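Apprentissage par démonstration, séance 3 — notes de cours
Montrer la tâche : à la main ou à distance ?

Je reprends où on s'était arrêtés en mars, c'est-à-dire au moment où quelqu'un au fond a demandé pourquoi on se fatigue à montrer des gestes au robot alors qu'on pourrait les programmer. Bonne question ! Essayez d'écrire à la main le programme qui range une peluche dans un carton. Une pièce usinée, d'accord, on connaît sa forme et on sait où la prendre. Une peluche, ça s'écrase, ça roule, ça a des oreilles qui traînent, et deux saisies de suite ne donnent jamais la même déformation. Vous, vous le faites sans réfléchir, et c'est ce savoir-là qu'on veut récupérer.

Trois façons de montrer, à connaître pour l'examen :

Le guidage direct. On prend le bras du robot et on le promène. Très intuitif, mais fatigant, et vos mains se retrouvent dans les images (le modèle apprend alors à reconnaître vos manches, j'ai vu ça à Pivport).

La téléopération. On pilote le bras à distance, avec un bras maître ou des manettes. Les données sont propres, puisque les commandes enregistrées sont celles que le robot sait exécuter. Par contre c'est lent, et on sent mal les efforts.

La pince tenue à la main. Pas de bras du tout : on tient une pince à deux doigts, une caméra est fixée dessus, et on fait la tâche soi-même. C'est ce que vous utiliserez en TP.

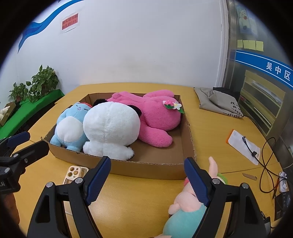

Pour le TP, donc, la consigne tient en une phrase : saisir une peluche, la déposer dans le carton, ouvrir, se retirer. Chaque binôme enregistre 40 démonstrations, pas 400, rassurez-vous. Sorcha Keogh, qui encadre le deuxième groupe, préfère qu'on en fasse moins et qu'on les relise toutes, et je me suis rangé à son avis.

Quelques conseils en vrac :

Approchez lentement et gardez les doigts dans le champ de la caméra. Si l'objet disparaît derrière un doigt au moment de la saisie, le modèle devra deviner — et il devine mal.

Variez les positions de départ. Sur le jeu de données Mollonby, toutes les démos partaient du même coin de la table, et le robot refusait ensuite de travailler ailleurs.

Une table encombrée, c'est très bien, laissez-la comme elle est. Un câble, un sac, du papier qui traîne : le modèle doit apprendre à les ignorer, et il n'y arrivera pas s'il n'en a jamais vu.

Ne corrigez pas une prise ratée par une secousse. Rouvrez, reculez, recommencez, et gardez l'enregistrement ! Les reprises sont précieuses, on en parlera à la séance 4 (dérive et erreurs cumulées).

Pensez aussi au bras qui rejouera tout ça. Votre poignet fait des choses que le sien ne fera pas. Gladys Mbwambo a dû jeter 11 trajectoires sur 40 l'an dernier parce que l'orientation de la pince sortait des limites articulaires. Le script de vérification vous le signale, lancez-le au bout de 8 démos et pas à la fin.

À lire avant la prochaine fois : le chapitre de Paredes sur le clonage de comportement, sections 2 et 3 seulement. La 4 est belle mais on n'aura pas le temps.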